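Closing Odds Are Not a Grade

Posted Nov 24, 2023

Bettors who keep records tend to arrive at the same measure sooner or later. They compare the price they took with the price on offer at kickoff, and if theirs was higher they count the bet as a good one, win or lose. The gap is called closing line value, and on most betting forums it now has the standing of a final exam. My argument is that it deserves less. It is a useful measurement on a few large markets and a poor one almost everywhere else, and most of the people quoting it bet almost everywhere else.

Start with the case where it works. A top-division match attracts a lot of money from a lot of people, some of whom are very well informed. By kickoff the limits are high, the team sheets are public, and the bookmaker's margin is thin. If the closing odds on a home win are 2.00 and the margin has been taken out properly, the home team wins such matches close to half the time over a long run. Someone who took 2.10 earlier in the week held a ticket worth five percent more than it cost, on paper. Repeat that over a season and profit should follow.

Every step in that chain depends on the market being deep. Take away the depth and the closing price becomes the last number one trader typed before the match started.

I follow a small semi-professional league, and the fixture I know best is Ladby against Pruklow. The market on that match typically opens two days ahead. The limits are low enough that one moderate bet will move the price. Last January I took Ladby at 2.40, the price fell to 2.15 within the hour, and it closed there. By the standard measure I had beaten the close by a wide margin. The most likely reason for the move was my own stake. I had pushed the line and then graded myself against where I had pushed it.

This is the first problem, and it is a plain one. In a thin market the bettor is part of the price. A record kept in such markets will show steady closing value for anyone who bets early and bets near the limit, whether or not they know anything about football.

The second problem is the margin. Most people compare raw odds with raw odds. A bookmaker may open a match with a total of 106 percent across the three outcomes and close it tighter, and the size of the margin at each point changes what the comparison means. Taking 3.00 and seeing it close at 2.90 looks like a gain of a little over three percent. With the margin still at 106 percent, spread evenly, a closing price of 2.90 corresponds to a fair price of 3.07, and the 3.00 ticket was a losing one. The bettor beat the close and still paid too much. Spreadsheets that skip this step — and the free ones mostly do — report an edge that is smaller than the fee.

How the margin is spread also matters. It is rarely even. Longshots usually carry more of it than favorites, so a proportional correction flatters anyone who bets on longshots. There are better corrections, and they are not hard to apply, but each one is an assumption about how the bookmaker works. The result should be reported with the method next to it.

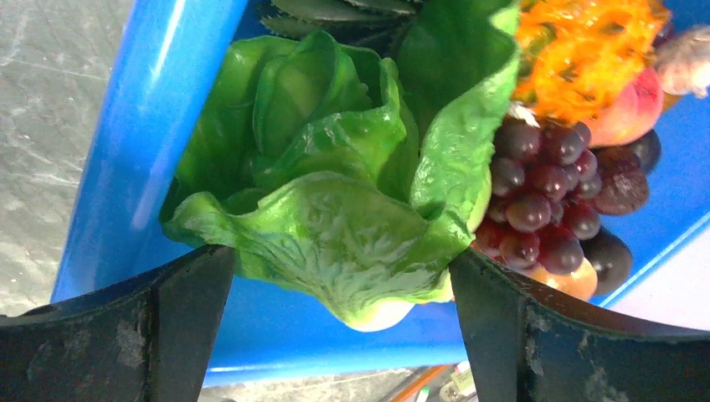
Onishi wrote in after an earlier column to say that all of this was fair but beside the point, because the alternative is worse. Profit over a season is mostly noise, the message ran, and a bettor with 90 bets has no hope of telling skill from luck by looking at the bank balance. Closing value settles down much faster. Even a biased measure that settles quickly may be more use than a clean one that takes ten years.

The first half of that is correct, and I have no quarrel with it. With 90 bets at even money, one standard deviation on the number of winners is a little under five. A bettor with no skill at all will quite often finish eight or nine units ahead or behind at level stakes. Nobody should draw conclusions from that, in either direction, and the people selling tips on the strength of it should be ignored.

The second half I don't accept. A measure that settles quickly on the wrong number gives confidence without information. If the bias is always in the bettor's favor, as it is when one's own stake moves the line, more bets only make the error look more certain. Noise at least shows itself as noise. A run of results that swings up and down tells the bettor that little is known yet. A smooth line rising from left to right says the opposite, and it says it just as firmly when the line is an artifact.

What I would accept is a narrower version. Closing value can be used where three conditions hold. The stake has to be small against the limit. The closing price has to come from a bookmaker other than the one where the bet was placed, and preferably one with a reputation for taking large bets. The margin has to be removed from the closing price by a stated method. On a big weekend of top-division football all three can be met. On Ladby against Pruklow none of them can, and the honest entry in that column of the spreadsheet is a blank.

The tools do not help. Ultalance, the tracker I use, fills in closing value on its own for every bet it can match to a price feed. For smaller leagues the feed is frequently a single bookmaker. In my own file, 30 bets from last season were graded against the same firm that took them. The software shows these in the same green as the rest and adds them to the same average. I removed them by hand, and my average closing value fell by almost half. My results did not change, of course. I was the same mediocre judge of lower-league football before and after.

There is also a cost in behavior, which I think is larger than the cost in arithmetic. A bettor who is graded on closing value will learn to predict line movement. That is a skill, and in some markets it overlaps with predicting matches, but the two can come apart. It is possible to get very good at guessing which team will be popular by the weekend. Backing popular teams early will beat the close over and over. If the public money is wrong, and the close is wrong with it, the bettor has bought at a discount to an inflated price. Sometimes that discount is enough. Often in small leagues it is not.

I keep the column in my records, restricted to the matches where it means something, and next to it I keep my own probability for each bet, written down before the stake goes on. Checking those numbers against results is slow. After several hundred bets I can say that my 60 percent picks win less often than 60 percent of the time, and that the gap is worst for away teams. I could not have learned that from closing prices on a league where the trader and I were looking at the same out-of-date team news.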